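Gripper comparison at the Wurkcombe bench: gallery

We spent a long session at Wurkcombe with the hand-held grippers, trying out two finger designs before ordering parts for the next batch. The two are the Gudivo pattern, which we have printed since December, and the Panasiuk pattern, a newer drawing with a wider base and a shorter reach. Both bolt to the same body, so changing from one to the other takes three minutes if the screws are clean.

The object set was the usual one of nine household items. Each operator ran every item with both patterns, and we ended the session with 156 usable recordings. Scores are in the table on the project page. The gallery is only meant to show the bench and the tools to people who read the table and asked what the setup was.
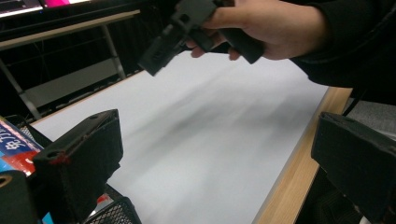
2 min read

Two of the tools at one table. The black printed body in the operator's hand is held over the white top, and the fingers in the foreground belong to the tool that carries the camera. The fingers take up a good part of both lower corners in this view, which was one of the main complaints about the camera mount. Sturkier, our supplier for the mounts, has offered a bracket that sits higher. We have asked for one to test before we change all of them.

Grip comfort came up as well. Operators with smaller hands wanted a thinner handle, and everyone wanted less weight at the front. A full run of the object set took 59 minutes for the slowest operator, and by the end of it the weight matters more than the shape. 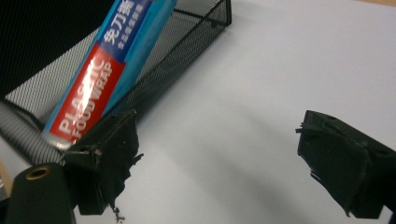 By Horácio Simões

Food wrap box at the mesh tray, gripper open. Long cartons are awkward for both patterns. The cardboard is glossy and the box is much longer than the fingers are wide, so a grip near one end lets it swing. The Panasiuk fingers did better here when the operator took the box near the middle – from the end there was little between the two.

The covering on the left finger is worn along its inner edge, with fibers sticking out. We now check the coverings before every run and write their condition in the log, as a worn pad and a fresh one should not be scored together.

Glare is the other thing to note. It washes out part of the word PLASTIC on the box. We plan to repeat the carton runs with the bench light moved to the side and the camera exposure fixed, then compare the recordings with the first set.

Print files for both finger patterns are on the downloads page. The bracket test will get its own page.

Posted May 26, 2023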